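mulport-grasp

Grasp planning and two-arm scheduling for unpacking shopping. It takes wrist and overhead views, picks a grasp for each arm, and argues with itself about who goes first. Release 3 is the first we would let near anyone else's fruit.

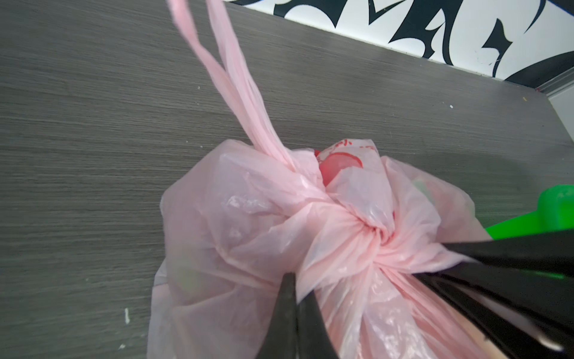

The planner scores grasps on depth and colour together, and thin film ruins both. Depth falls through it or bounces off the creases, so a twisted neck like the one between the fingers gets its own detector, trained on 105 hand-marked views. Kamala Nambiar marked them all and has asked not to be thanked.

Known trouble:
- Printed inner bags are sometimes reported as groceries.
- Replanning stops after 16 tries. Raise max_tries if you enjoy waiting.
- Patterned walls upset the old background filter. Use bg_mode=static.

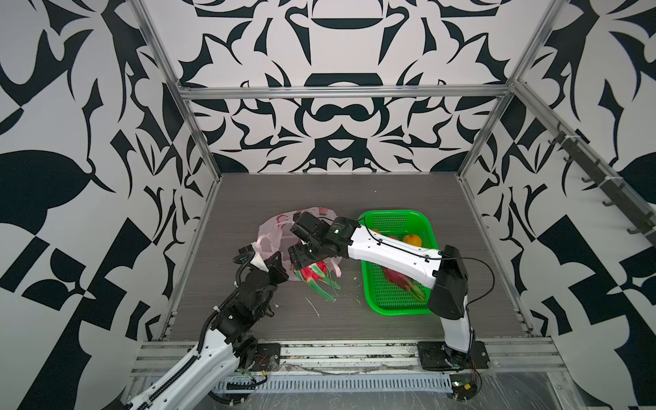 Maintained by Toon Nijs and Temitope Adeyemi
Last updated October 30, 2025

Scheduling is the hold_and_pick mode: one arm pinches the edge of the bag, the other takes the dragon fruit. Each arm has its own queue, and a lock covers the space over the basket. Setting lock=off is supported in the sense that it will run.

Bug reports go to Toon, with logs. Adjectives are optional.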